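Manipulation Club: bathroom tasks, November progress

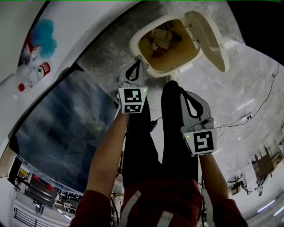
The household set now covers the bathroom, which the club had put off since the kitchen tasks closed. Leidy Flores wrote the task sheet and Rezaul Amarasinghe is handling calibration. The target is 500 accepted demonstrations before the winter break. As of Sunday the count stood at 277, all recorded with the two handheld grippers and checked by a second member.

Each demonstration is limited to 40 seconds. The operator starts with both grippers open at chest height, completes one subtask, and returns to the start position. Subtasks are not chained in a single recording. We tried that in the kitchen, and splitting the long files afterward took more time than the recording had.

Pose tracking depends on the square markers on the gripper blocks. Low fixtures make this harder than counter work did, as the operator leans forward and a forearm can cover a marker for several frames. Gaps of up to 21 frames are filled by interpolation. Anything longer goes to the rejected folder with a note on which side dropped out. So far the left side drops out more often, and Rezaul suspects the mount angle. He will print a revised block at Vergara this week.

Two changes to procedure:

Check the green light on each gripper before every take. A session was lost last month when one unit stopped logging and the operator kept going.

Route cables behind the operator's standing position. Where that can't be done, leave enough slack for a full reach and put the power strip well clear of the feet.

On the software side, Selvaraj Paul has moved the alignment script from Jitemow to our own repository. It now writes one timestamp file per take – the old format wrote one per gripper, and they drifted apart. Members with local copies should delete them and pull again. The lens correction step is unchanged. Please don't crop the curved edges before upload; the script expects the full image and will fail without a clear error.

First training runs on the Tevberg arm are planned once the count passes the target. Reaching and contact come first. Tasks with soft or crumpled items are held for the second round, as the grasp labels still disagree between reviewers. Nazma Ranasinghe is rewriting the labeling guide and wants marked-up samples from anyone who has reviewed takes.

Open recording slots are on the club calendar. New operators need one supervised practice session with Leidy before their takes count.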